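Speaker notes: tilesets without tears (fan game meet-up, second slot)

Slide 1. Title. Say hello, check the people at the back can read the code font. If they can't, zoom in now and leave it there.

Slide 2. What the talk covers. Building a map tileset for a handheld-style game, from blank sheet to walking around on it. Sprites were done in the morning slot, so skip palettes unless asked.

Slide 3. The Nollik map. It started with 300 tiles. After merging flipped copies it came down to 200. Show both sheets side by side and wait. People like to look for the duplicates.

Slide 4. Flipping. Each tile can be mirrored sideways or upside down for free. Roofs, cliffs and pond edges save the most. Shadows will catch you out: flip a tree and its shadow falls the wrong way. Draw the shadow as its own tile.

Slide 5. Live demo in Vellow. Open the Ilano town file, the one ending in "b". Paint the path, set the collision layer, save, run. If the export hangs, close the preview window and try again. Recording is on the desktop as a backup.

Slide 6. Animated tiles. Water and flowers only. Keep them together in one block at the start of the sheet. Change the frame every 60 ticks for flowers, faster for water.

Slide 7. Collision mistakes. Ledges you can climb from below. Doors that open on to a wall. The Benítez cave exit, which drops the player in the sea.
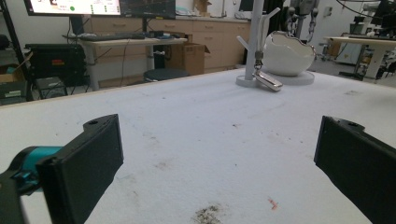
Page last modified: March, 16:40

Slide 8. Testing. Walk every edge of the map with the run button held. Then do it again on the bike. Write down the tile number, not just "by the shop".

Slide 9. Files. The first 100 tiles from Nollik are free to use with credit. Link is on the slide, read it out once.

Questions. Likely ones: map size limits, moving tiles between projects, whether Vellow opens older files (it does, but back up first).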